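Genwood Guest House – Progress Report to the Drastel Fund
Jul 9, 2021
Prepared by Shona Tosh

Work since May

The roof is finished. It was meant to be finished in May, but the slates went to another Genwood, two states away, where I hope they were admired. Eight of the 10 rooms can now take guests. The other two are waiting on plumbing, and so is the plumber.

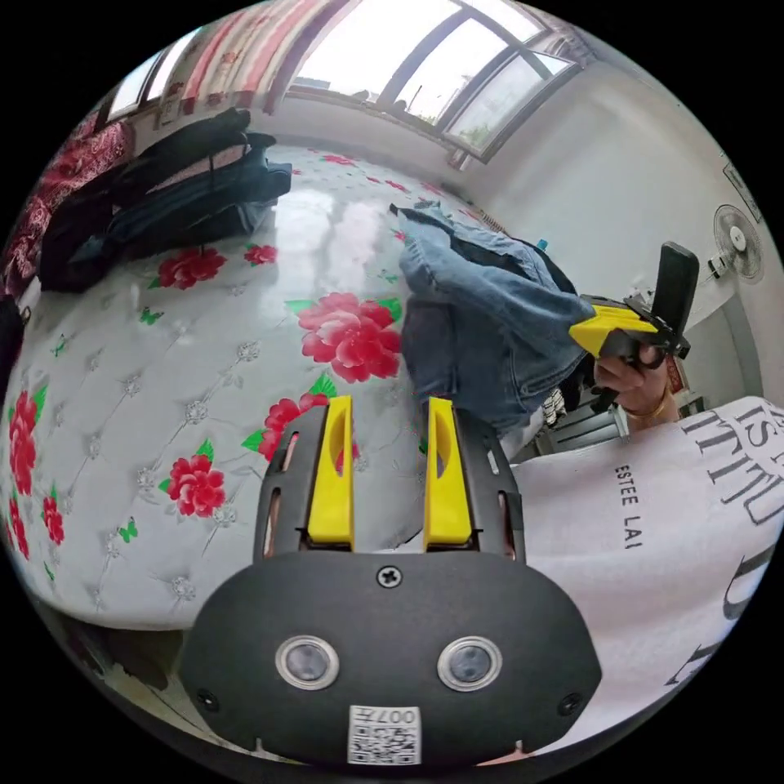 Bed with white quilted sheet.

Money

We are $666 over on the boiler, a figure our bookkeeper Ella refuses to say aloud. The Szénási bequest covers it, with enough left for door locks. Paint came in under budget – we used less of it than planned, as visitors to the back stairs will notice.
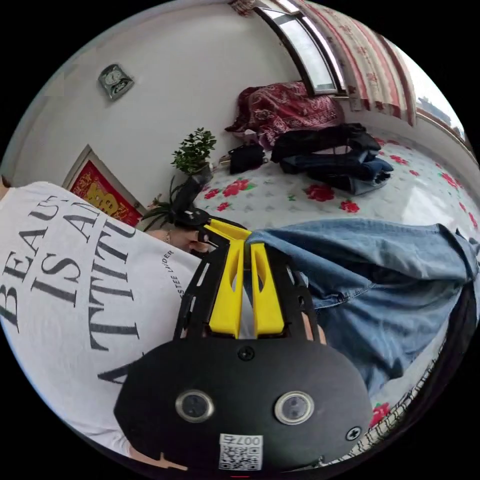 Bedroom, July.

Bookings

Six families have reserved for the fall, all visiting relatives at the hospital. Two asked about breakfast. We are in favor of breakfast and have no kitchen permit. The inspector has promised to return my call, and I have promised to keep making it.

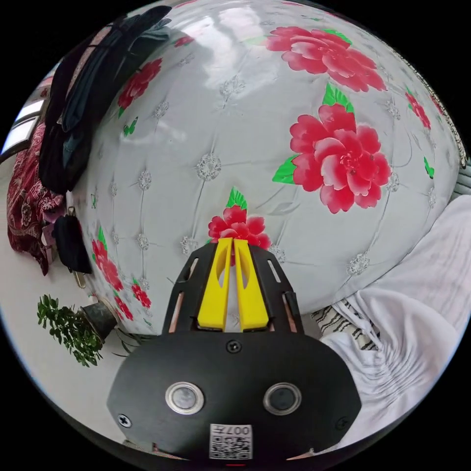
Next steps

Finish the last two rooms, get the permit and fix the front gate. We request release of the second payment on the usual terms.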